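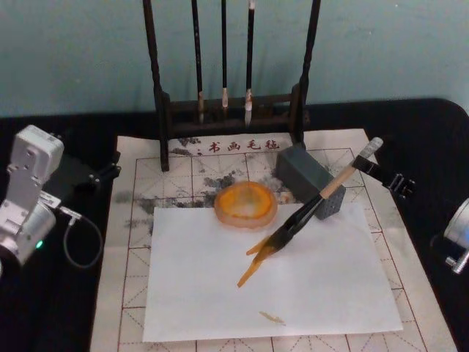
A gridded felt mat on a black tabletop, with a dark wooden brush rack at the back.

Đạt Bùi carries a blower door fan up the front steps of the Gilley house the way other people carry in groceries. It's cold out, one of those gray February mornings when you can feel the weather coming through an old window before you get close to it, and he couldn't be happier. "Best day of the year for this," he tells me, and clips the fabric panel into the door frame.

He's here to find out how leaky the place is. The Gilley house went up as a farm office, spent a long stretch as a feed store and is now halfway through becoming a home for two families. Bùi and his design partner, Mỹ Đinh, run a tiny practice called Gusumik out of nearby Prekbridge, and their specialty is taking buildings like this one and making them almost absurdly comfortable on very little energy.

The fan winds up. Within a minute the old pantry door is whistling. Đinh walks the rooms with a smoke pencil, and the little gray thread bends sideways at the baseboards, the light switches, the attic hatch (especially the attic hatch!). She marks each spot with blue tape and keeps moving.

What they plan to do about it is wonderfully simple to explain. They'll strip the siding, wrap the whole house in a taped membrane, then hang up to 4 inches of wood fiber board outside that before new siding goes on. The plaster inside stays put, and so do the wide window casings and the crooked stairs. All the new work happens on the outside, like pulling a heavy sweater over somebody who's still sitting at breakfast. 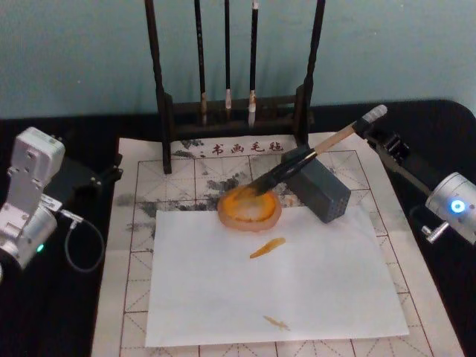 Wood fiber is Đinh's great enthusiasm, and after an hour with her it was becoming mine. It's dense enough to quiet a road, it lets a damp wall dry out, and you can cut it with an ordinary saw. She first used it on the Kiều project, a row of 17 small apartments across the river, where the old boiler came out and each unit got its own heat pump and a ventilator that saves warmth from the outgoing air. I visited one of those apartments the same afternoon. The deep windowsills are lovely, and the quiet is the first thing you notice.

Back at Gilley the crew was arguing cheerfully about the porch. Its roof framing runs straight into the house wall, which means cutting it loose, running the insulation behind and hanging it again on brackets. That adds 20 days to the schedule. Bùi had drawn the detail three different ways and was working on another on the back of a delivery slip.

There are 130 strips of blue tape in the house now. Đinh wants to leave them up until the second test, when the membrane is on and the fan goes back in the front door. I've already asked if I can hold the smoke pencil.

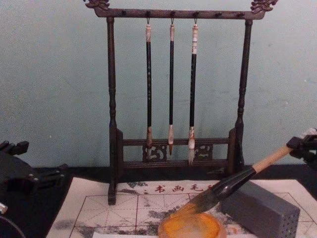

Carved finials at each end of a dark wooden rack for calligraphy brushes.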